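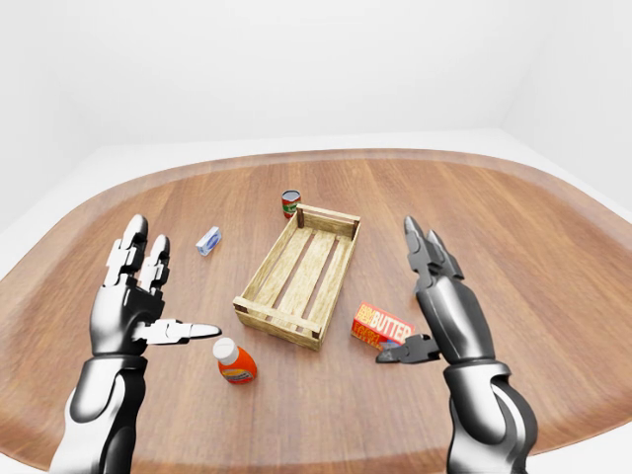 Monday, 9:40

Waler bench, crate packing task, simulation only. The weekend batch on Heywood stopped at episode 931. I had asked for more than this, so I first thought the disk was full again, but the disk is fine. The last line in the log is the left hand going to protective stop, and after it the scheduler waited for a reset which did not come.

I went back through the log and found 18 protective stops in the whole batch. All of them are left hand. The other 17 recovered by themselves after the normal waiting time, so I would not have seen them if the last one had not blocked the queue. I am not happy with that. A stop should be visible in the summary even when it clears itself. Clive Stockdale wrote the summary script and I will ask him to add a line for it.

10:30

Pattern so far: the stop comes in the first moments after the scene is loaded, before the planner has sent any motion. The thumb of the left hand is over the orange bottle and the contact flag for the thumb is already true. Then the force check reads a large value and the hand locks itself. The right arm does nothing wrong. It waits for the left to report ready, and therefore the butter never goes into the crate either.

Radwa thought the bottle was spawned too high and was touching the thumb for real. It was a good idea, so I checked it before anything else. I loaded the scene from episode 931 with its seed and asked the simulator for the distance between the thumb tip and the cap. There is a gap. It is small, but it is a gap, and the visual meshes do not touch.

So I turned on the collision shapes, and there the story is different. The collision shape of the thumb tip is one simple capsule, and it is longer than the thumb which we draw. In the unlucky layouts the capsule goes inside the bottle cap at the first step. The solver then tries to push them apart with all its strength.
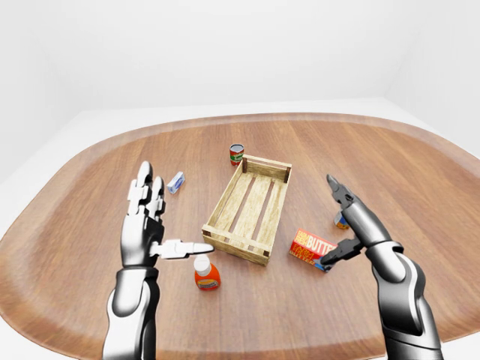
With the bottle moved away by hand from under the thumb, same seed, the flag stays false and the run goes to the end. I repeated with the bottle back in its place and the stop came again. I did this 3 times each way to be sure and the result did not change.

Where the long capsule comes from: Xiaoyan Tang remembers that the hand model was imported again in September, when we changed to the new Narnutora release. The import tool makes the capsules by itself from the mesh. In our old file somebody had shortened them manually, and the manual change was not in the repository. I compared with an old copy on my own machine and it is true, the thumb tip is shorter there. The other fingers are almost the same in both files, so only the thumb suffers.

14:15

What I changed:
Thumb tip capsule shortened to the value from the old copy, file is now committed.
Layout generator refuses any start position where an object is inside the collision shape of a hand. It picks a new position and writes a warning.
Scheduler gives up after 2 failed resets and continues with the next episode.

I did not change the force limit. Clifford proposed to ignore the force check during the first steps, and it would hide the problem well, but the same check runs on the real arms in Caltolgate. I do not want a version of it that sleeps at start. If there is something under the thumb when the arms are switched on, this is exactly when it must stop. We talked about it at lunch and he agrees, more or less.

16:50

Ran again all 18 seeds with the new file. No protective stop. In one of them the generator moved the bottle, with warning, as it should. Two people asked me if the old data is usable. My opinion: the episodes with a stop must be removed, the others can stay, because a capsule that touches nothing does not change anything. But I have not checked the grasps where the left thumb closes on the bottle. There the longer capsule may give contact too early, and the hand would hold the bottle with a bit of air between. Not checked yet.

Open:
Compare left thumb contact time, old capsule and new capsule, on the bottle grasps.
Ask Vidar Hellström if the hand model in Caltolgate is from the same import.
Summary line for stops (Clive).
Full batch is started again on Heywood with the same settings, I look at it tomorrow morning.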